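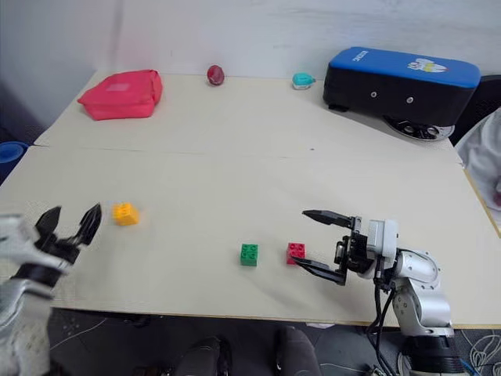 The Skumov two-arm bench kit comes in two boxes, and the heavier one holds the arms. Each arm has its own base, its own gripper and its own set of cables. The price puts it well above hobby kits and well below anything a factory would buy, and the company says it is meant for schools, small workshops and people who want to teach a robot simple jobs by hand.

We had the kit for most of June in the Stollcombe office, on an ordinary table against a wall. Bo-ram Shim, who has tested most of the small arms this magazine has covered, did the setup. Rebecca Cirillo, who had never used one, did most of the teaching. Between them they got a fair idea of what it can do.

Setup took one long afternoon. The arms themselves went on quickly. The software did not. The installer stopped twice on a laptop that met the listed requirements, and the fix was on page 18 of a manual that should have had it on page one. Once the arms were talking to the laptop, the calibration routine took eight minutes and did not need to be repeated unless a base was moved.

Teaching works by guiding. You hold a pair of handles, the arms follow your hands, and the software records the motion along with the camera view. Do the same job enough times and you can train a model on the recordings. Skumov suggests 50 recordings for a simple job and 100 for one that uses both arms.

Cirillo started with toy building blocks, because they are cheap and have flat sides. The job was to pick up a block with one arm and set it down in a marked spot. She recorded 50 tries over two mornings. The first dozen were slow. "You keep wanting to push down harder, and there is nothing to feel," she said. "After a while you learn to watch the fingers." The handles give no sense of weight or contact, and that is the biggest gap between this kit and the Proltgate system we looked at last year, which costs far more.

The trained model picked up a block cleanly in most of our runs. When it missed, it usually closed the gripper a little short of the block and carried on as if it had it. Moving the table lamp made this worse. Adding recordings made under different light helped, and the manual could say so more clearly.

Jobs for both arms were harder. We tried having one arm hold a block while the other pressed a second block on top. With 100 recordings it worked less than half the time. Shim thinks the grippers are part of the trouble. Long fingers are good for reaching between things, but they flex when they push, and the studs on a block need a firm push to seat. Shorter fingers are sold separately and we did not get to try them.

Soft items went better than expected. A small cloth bag can be pinched nearly anywhere, and the model did not need to be exact. Small round items rolled away if the first touch was off center.

The arms are quiet enough to talk over. They stop when they meet resistance, though not as fast as we would like, and the stop button is on the power supply – on our table that meant reaching past a moving arm to get to it. Shim ended up putting the supply on a separate shelf. Skumov says a version with a wired stop button will ship later, and that current owners can buy the part.

Support was good. Noura Hamdan on the Skumov help desk answered our installer question the same day and sent a corrected file for a gripper setting we had not asked about. The user forum is small but active.

Mbali Zulu runs an evening robotics course and bought two of the kits for it. Her students break things, she said, and so far she has replaced one finger and one cable, both without tools beyond a hex key. She would like a lighter base. "We put them away every night. Over a term, that is a lot of lifting."

The other kit worth a look in this range is from Sorrentino. It has one arm, better software and a proper stop button. For a first project, or for a class that will mostly do pick and place, it is the easier choice. Buyers who need two arms have few options at this price, and the Skumov is sound hardware. Set aside a day for the installer, and plan on recording over 100 tries for any job that uses both hands.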